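Getting creases out of a silk tie without wrecking it?

Posted by Kelly Penrose
April 20, 2024
5 min read

**kpenrose**
Okay, tie people, I need help. My brother is getting married in September and I've been put in charge of the groomsmen's ties (I own an iron, that was the whole job interview). Most of them are new, but one is my dad's old silk tie from Jarach, the little menswear shop in Paltow that closed when I was in high school. He wants to wear that one and no other. It spent years rolled up in a shoebox under a stack of tax papers and it's got creases going every which way, plus one really hard fold right across the skinny part where the knot goes.

I've read that you can iron silk on low with a cloth over it, and I've also read that if you so much as look at a tie with an iron in your hand you've ruined it. Which is it?

**frotafan**
Do not iron it. The edges of a tie are supposed to be rolled, kind of soft and puffy, and an iron mashes them flat. I did this to one of mine before a job interview and it looked like a bookmark. Hang it in the bathroom while you take a long shower, leave it up overnight, done.

**MylenePressesOn**
Mylene Macapagal here, I did alterations and pressing for 19 years. Shower steam is fine for light wrinkles but it won't touch a crease that's been sitting in a shoebox since forever. You need steam right at the crease, but you don't need weight. Hold the iron or the steamer an inch or two above the silk, give it a few short puffs, then smooth it with your fingers and leave it alone until it's cool. The letting it cool part is where people blow it! They pick it up warm, flap it around, and set a new wrinkle.

Also check the back first. There's a long loose thread in there called the slip stitch, and if that's snapped, the tie will twist no matter how nicely you steam it.

**frotafan**
With respect, an inch is awfully close for a beginner. One spit of water from the steamer and you've got a spot on silk that's never coming out.

**MylenePressesOn**
So run the steamer into the sink for a minute first until it quits spitting. And put a dry cotton cloth over the tie. I've done 2,000 ties if I've done one and I can count the water spots on my fingers.

**Gus_in_Hilludach**
Nobody's asked what the lining is. Older ties usually have a wool interlining and wool loves steam, it'll spring right back. If it's polyester in there you can steam all day and it just kind of shrugs. Pinch the wide end and feel what's inside. Mushy and a little springy is good news.

I'd also say try a dry cleaner that actually does ties, but ask how they press them. The one near me flattens everything. They charged me 522 once for a big bag of suits and ties before a family thing and I had to re-roll every single tie edge myself. Still mad.

**kpenrose**
Oh this is great, thank you all. Pinched it - it's springy! Slip stitch looks okay too, there's a little loop at the narrow end and it slides when I tug it.

I'm not touching Dad's until I've practiced, so I raided the closet for victims.

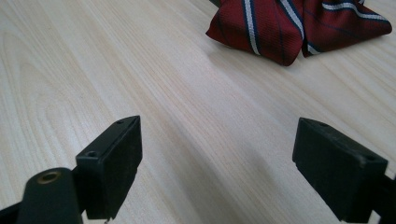
My plan is to scrunch up a couple of thrift store ones, leave them under a dictionary for a week, and then try Mylene's way on one and the shower on another. If both come out decent I'll do the real one over a weekend when there aren't any kids running through the house.

Dumb follow-up: once it's flat, how do I keep it flat till the wedding? Hang it? Roll it?

**frotafan**
Hang it. Always hang it.

**MylenePressesOn**
Roll it, loosely, narrow end first, and put it in a drawer with nothing on top. Hanging is okay for woven silk but knits will stretch on you. His sounds woven so I guess we can both be right for once. And tell your dad to undo the knot properly when he takes it off, no yanking the skinny end through. That's probably where your hard fold came from.

**Gus_in_Hilludach**
My grandfather wore his until he was 91 and he never once untied them, just loosened the loop and hung it on the doorknob. Every one of them had a fold like yours. Some of those never come all the way out, Kelly, but it'll be hidden inside the knot anyway so I wouldn't lose sleep.

Comments

**tessb**
Tried the steam above the cloth thing on a linen tie. It worked but took a lot longer than I expected, linen is stubborn.

**mr_halfwindsor**
Team shower. You're all overthinking it.

**oldbobbin**
Does anybody know if this works on a bow tie? Mine has a paper tag glued in the back and I'm scared of the glue.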